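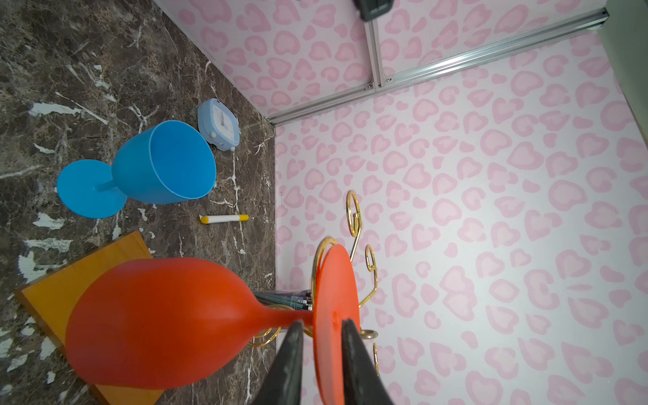 Plastic wine glasses, one red-orange and one blue.

I love plastic wine glasses, and I think more of us should own up to it! My aunt kept 8 crystal goblets in a cabinet in Irnel, and in all my childhood I drank from one exactly once, at a wedding in October, terrified the whole time. What a waste of a good glass.

Color is half the joy. You set your blue one down, wander off to talk to somebody, and it's still yours when you come back (try that with a table of clear ones).

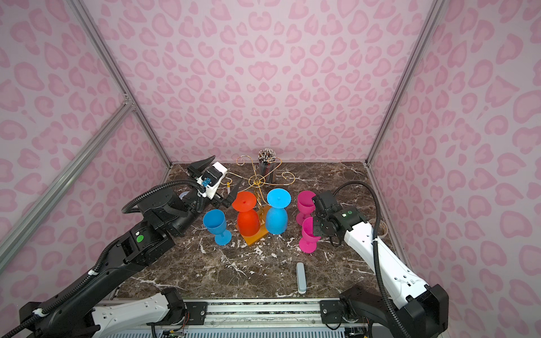

Pink spots on the walls, brown marbling on the table.

And pattern! Rimantas Uibo, my old neighbor, used to tell me that a party should look like a party from the street. He hung curtains that quarreled with his rug and served soup in yellow bowls, and people stayed until two in the morning.

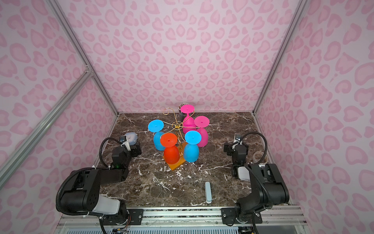
He never once matched a napkin to anything. I've eaten in far more tasteful rooms since then and can hardly remember what was said in any of them, while I could still recite you whole arguments from his kitchen.

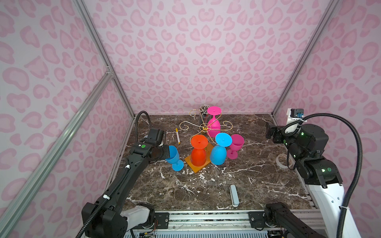

A light blue goblet against pink leopard-style spots.

So get the crystal out, or give it to a cousin who'll use it, and buy the silly colors for the yard. I'm bringing mine to the Nustell picnic, all of them, in a beach bag.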